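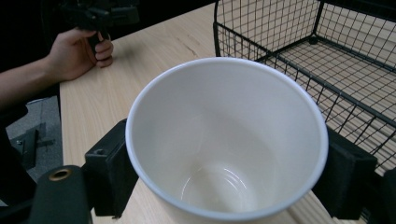

Omwood Brings Its Plain White Cup Back to the Table

SKURKCOMBE, 12/1/25 – Omwood, the small tableware maker that has had its studio and shop on the upper floor of the old Babaei building for seven years, is very happy to share that its plain white ceramic cup is back on the shelves, and that the people of Skurkcombe are warmly invited to come by, pick one up and stay a while if they have the time.

Customers who have known Omwood since the early days will remember the cup well. It was one of the first things the studio ever sold, and it went out of production two winters ago when the old kiln was retired. Since then the shop has received 3263 requests for it by mail, by phone and across the counter, and every one of them has been read with a good deal of pleasure (and now and then a little guilt).

"I still drink my tea out of one from the very first firing, and people would see it on my desk and ask where they could get one, and I would have to tell them they couldn't," said Zohreh Hosseinzadeh, who founded Omwood and still looks over the glazing herself. "So I am very glad to be done with that conversation!"

The new cup keeps the wide, round mouth and the thin, slightly rounded lip that people wrote in about. The walls narrow toward the bottom, and the inside is smooth and left white, with no pattern or lettering anywhere. It holds 280 milliliters, the same as before, so it will sit happily next to the older ones in the cupboard.

"We tried a heavier rim for a while, and we tried a taller cup, and I was quite fond of the taller cup," said Malte Schmieder, studio manager. "But we kept setting the old one down on the table beside it, and everybody kept reaching for the old one."

The cups are sold singly or in sets of 2, packed in paper boxes made by Druteck, the Skurkcombe box maker that has supplied the studio for most of its life. Anyone with a chipped cup from the earlier run may bring it to the shop through the end of February and take a little off the price of a new one – the old pieces will be crushed and mixed into the clay for Omwood's garden pots.

Soudabeh Nazari will be behind the counter through the holidays and is glad to set cups aside for customers who can't get in right away. A matching saucer is being tested now, and the studio hopes to have more to say about it in the new year.

Press contact: Saskia Mahuika, Omwood, Skurkcombe. Cups are available to borrow for review.

14 shares | 3 comments

Sign up for our newsletter and get shop news in your inbox. You can unsubscribe at any time.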